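Resources > Shared Kitchens > Walk-Through Checklists > Prep Room

Prep Room Walk-Through: Knives, Boards, Racks and Counters
Varimholm Shared Kitchen
Checked 16 December 2021, with comments

Big thanks to everyone who left their stations in such good order this time. I love doing this one! The prep room is the part of the building where small habits matter most, and there was plenty to be pleased about. Marks are OK, FIX (do it before the next booking) and WATCH (fine today, look again in March).

1. FLOOR AND DOORS

1.1 Walkway from door to sinks clear — OK
1.2 Mats flat, corners not curling — FIX
Comment: The mat by the second sink has started to lift at one corner. Turn it around for now. If it still curls, it goes out and we use the spare from the Kikberg shelf.
1.3 Door closes fully and latches — OK
1.4 Wet floor sign hanging on its hook — OK
Comment: On the hook, clean, and the right way up. Lovely.

2. KNIVES

2.1 Blades free of chips and bent tips — OK
2.2 Handles tight, no wobble, no cracks — WATCH
Comment: One of the older paring knives from the Hrynyshyn set has a tiny bit of play at the rivet. It is safe to use on soft things. Please don't take it to a squash.
2.3 Edges sharp enough to cut a tomato skin without pushing — OK
Comment: Wonderful result. Every knife in the drawer passed, and the big ones went through like nothing at all. A dull knife slips, so whoever has been keeping up with the stone on slow afternoons is doing the whole kitchen a favor.
2.4 Knives washed by hand and never left in the sink — FIX
Comment: I found 2 under suds in the left basin. Wash, dry, put away, every time, even when the timer is going off.
2.5 Blade guards on anything stored loose — OK

3. CUTTING BOARDS

3.1 Surface sound, no deep grooves or splits — OK
3.2 Board sits flat and does not rock — OK
3.3 Damp cloth or grip mat under the board before cutting — WATCH
Comment: Bamboo on a smooth counter can slide sooner than you expect. Give the board a push with the heel of your hand before you start. If it moves, it needs a cloth.
3.4 Boards oiled this quarter — OK
Comment: They smell great, too.
3.5 Meat boards stored apart from vegetable boards — OK
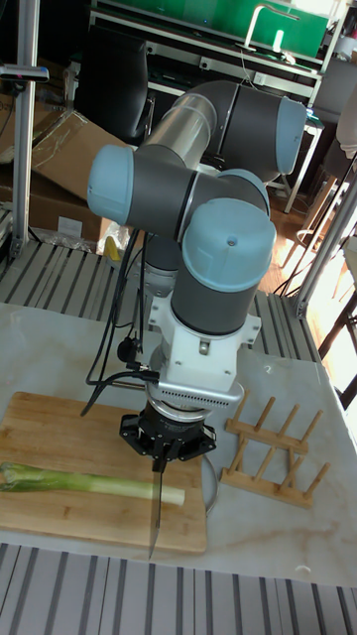

Marble-topped prep table: leek on the bamboo board, wooden dish rack to the right. See items 3, 4 and 5.

4. LEEKS AND OTHER LONG VEGETABLES

We added this section after the soup weekend and I am so glad we did, because leeks are the thing people ask me about most.

4.1 Root end trimmed before slicing — OK
4.2 Split lengthwise and rinsed between the layers — OK
Comment: Grit hides right where the white turns green. Fan the layers open under the tap with the root end up so the dirt runs out instead of in.
4.3 Flat side down for slicing — OK
Comment: A whole leek rolls. Halve it first, then lay the cut side on the board and curl your fingertips back.
4.4 Leafy tops kept from hanging over into the walkway — WATCH
Comment: Long greens catch on sleeves and aprons, and then the whole thing goes for a ride. Cut the tops off early and drop them in the stock tub. They make a beautiful broth with a few peppercorns and a bay leaf.

5. DISH RACKS AND COUNTERS

5.1 Wooden racks clean, no dark spots at the base of the pegs — OK
5.2 Pegs firm when wiggled — OK
Comment: All firm. I did try every one.
5.3 No knives in the peg racks — OK
Comment: Plates, lids and small boards only. A blade between pegs is easy to miss when you reach for a saucer.
5.4 Rack kept clear of the cutting area — WATCH
Comment: Leave at least 3 hand widths between the rack and the board, so your elbow has somewhere to go.
5.5 Marble wiped with mild soap only — OK
Comment: No vinegar and no lemon cleaner, please! Marble etches, and the dull marks stay. Cut citrus goes on a board, and spills get wiped right away.
5.6 Counter dry at close — OK

6. FIRST AID AND PAPERWORK

6.1 Blue bandages stocked — FIX
Comment: Down to almost 43, with plenty of large ones and very few fingertip ones. Fingertip is what we need. Add them to the Flotia order.
6.2 Burn gel in date — OK
6.3 Cut log filled in and signed — OK
Comment: One small nick since the last check, cleaned, covered and written up properly.
6.4 Booking sheet matches the key log — OK

TO DO BEFORE THE NEXT BOOKING
Turn or replace the mat at the second sink (1.2)
Put the hand-wash reminder back up over the left basin (2.4)
Order fingertip bandages (6.1)

The old paring knife, the board cloths and the rack spacing get another look in March. Bring your own knives to that one if you'd like the edges checked — I'll have the stone out.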